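Quiénes somos

Dernavow es una empresa de asesoramiento independiente en la compra y planificación de equipos de automatización. Trabajamos con talleres, centros de formación y pequeños fabricantes que deben decidir qué adquirir, en qué orden y con qué presupuesto. No vendemos maquinaria ni percibimos comisión de ningún proveedor.

La empresa fue fundada por Yasmine Ragab e Issa Sfeir, procedentes ambos del departamento de compras de Gronard. El equipo actual lo forman 12 personas, repartidas entre la oficina técnica y el área de presupuestos, que dirige Nahom Jemal.

Cada encargo comienza con una visita al lugar de trabajo. Se anotan las tareas manuales, los objetos que se manipulan, la superficie disponible y las horas que el personal puede dedicar al aprendizaje. Con esos datos se redacta un plan de adquisiciones por fases, que el cliente puede aprobar íntegramente o por partidas.

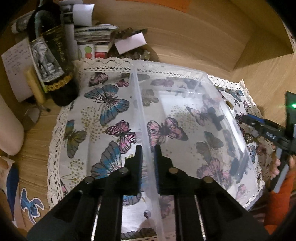

El presupuesto separa siempre tres conceptos: compra, puesta en marcha y mantenimiento. En las pinzas y otros útiles de manipulación, el tercero suele quedar fuera de las primeras estimaciones - almohadillas, pasadores, horas de ajuste - y por ello lo calculamos desde el inicio. Para los proyectos de menor tamaño existe una modalidad reducida, con un límite de 4,000 euros en equipos y un informe único.

Los clientes con varias sedes disponen de Horo, nuestro registro interno de inventario, en el que constan la fecha de alta de cada equipo, su garantía y el año previsto de sustitución. Su responsable es Elie Bitar. La revisión general de precios se realiza en octubre, antes del cierre de los presupuestos anuales.

Las solicitudes de visita se dirigen a Issa Azar, en la oficina de Fekete. La primera reunión no tiene coste.

Texto actualizado el 19 de enero de 2024.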